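Chapter 4
Planning for the Weeks After Birth

Oct 5, 2026

Most families spend months getting ready for labor and very little time on the six weeks that follow it. This chapter covers those weeks: who will be in the house, what they will do, what it will cost, and when the parents should call for help. The plan is best written by the end of the second trimester, while both parents still have the energy to argue over it.
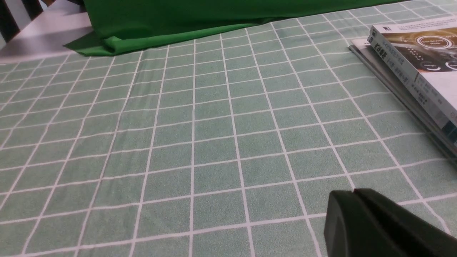
By Odalys Ferreira

We will follow one group of households through the chapter. The Usport Home Visiting Project enrolled 853 families in June and asked each to fill out a one-page postpartum plan. At the first visit after birth, 740 had a finished plan. The most common blank was night care, followed by meals.

A plan has four sections. The first lists people and the hours they can give. The second lists household jobs in the order they matter, with feeding the mother at the top.

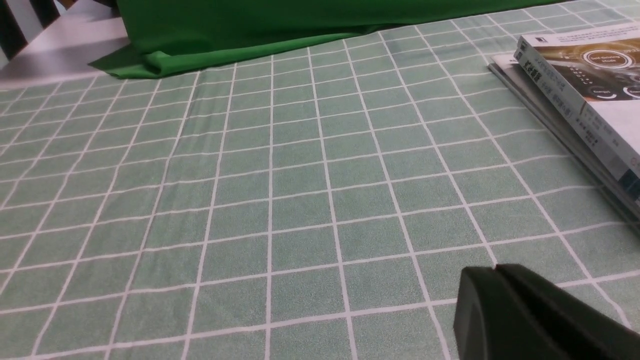

The third is the budget. Usport families were told to set aside $1,000 before the due date, and the worksheet at the end of the chapter divides it by week. The fourth is a page of phone numbers: the clinic, the pharmacy, the insurer, and one neighbor who can come over within 45 minutes at any hour.

Later sections compare the Usport form with the longer Skornstead form, which adds a page on returning to work. Students should read the two side by side before starting the Lozano case.
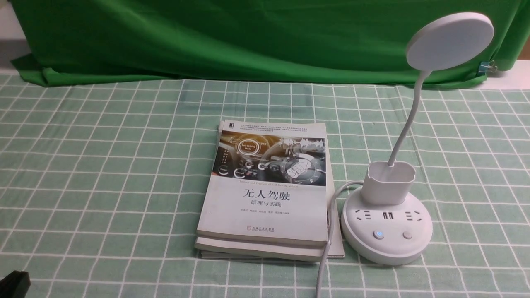
When should the plan be reviewed after the baby comes home?

At the end of the first week, and again at the third, when visiting relatives have often left and the hours in section one need to be filled by someone else.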